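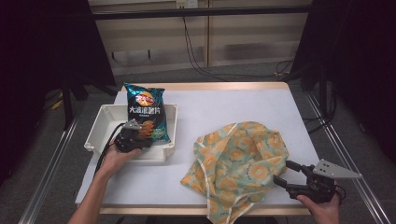 *Chips in the white tray, break table*

**Ticket 993 — label printer skips every other label**
Status: solved!
Opened: 2021-04-29
Site: Jotholm stockroom

**Problem**
The Wodix desktop printer feeds a blank after each printed label. It started when we moved to the new rolls from Panagiotou (500 labels each, slightly narrower gap than the old ones).

**Tried so far**
- Restarted printer and PC. No change.
- Cleaned the head and roller with an alcohol wipe. Prettier print, same blanks.
- Reinstalled the driver. Still skipping.
- Put an old roll back in — perfect! So the hardware is fine, great news.

**Fix**
The label height in Evis was still set for the old stock. I changed it to 70 mm, saved the template, then held the feed button until the light blinked twice so the gap sensor could recalibrate. First test strip came out clean, and I may have cheered a little.

Ran the full March backlog afterward, 3,000 labels, without a single blank. I love this little printer again!

**Still open**
The returns template has the old height too. I'll change it once the current batch is out — please don't print returns until then.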